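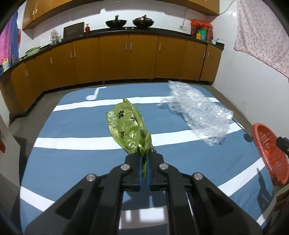
Step 4. Fit the Jaw Pads and Practice on Thin Plastic

This page is part of the Plakinach hand-held gripper guide, issued by the Bistthorpe Shared Workshop for members who are assembling the tool at the workshop or at home. Steps 1 through 3 (printing, cleaning the printed parts, and joining the linkage) must be completed before beginning this section.

4.1 Tools and parts required

Two jaw pads, cut to length
Double-sided tape
Screwdriver matching the linkage screws
Isopropyl alcohol and a lint-free cloth
One thin plastic bag, one sheet of bubble wrap, and one lightweight basket

4.2 Fitting the pads

Wipe the inner face of each jaw with alcohol and allow it to dry for 5 minutes. Apply tape to the full face of the jaw. Press the pad down from the tip toward the linkage, keeping the edges parallel. The pads in the Parri kit are supplied slightly long and should be trimmed after fitting. Builders using pad material from another source should confirm that both pads are of equal thickness; unequal pads cause the jaws to meet off center.

Leave the assembly closed under light pressure for 12 hours before use.

4.3 Checking the linkage

Open and close the jaws 26 times by hand. The movement should be even on both sides. If one jaw lags, loosen the screws on that side by a quarter turn and repeat the check. Do not apply oil to the joints. Oil migrates to the pads and reduces grip.

4.4 Practice grasps

Work on a table covered with a cloth. A soft surface allows the jaw tips to press down slightly beneath the material without scraping.

Thin bags are the most demanding item in this step. Gather the bag into a neck first, then close the jaws across the neck. A grasp on a single flat layer will usually slip. Both pads should meet the plastic squarely, and a short tail may hang between the jaws.

Proceed to the bubble wrap. Approach a raised fold from above and close slowly. Popped cells do not count as a failed grasp.

Finish with the basket, gripping the rim. Members should lift it no higher than a hand's width during the first attempts.

4.5 Recording results

Enter each attempt on the Brisotton log sheet, including failed grasps. A complete practice set consists of 300 attempts, which may be divided over several sessions. Inspect the pads at the end of each session and replace any pad that has begun to lift at a corner.

Continue to Step 5, Mounting the Camera Bracket.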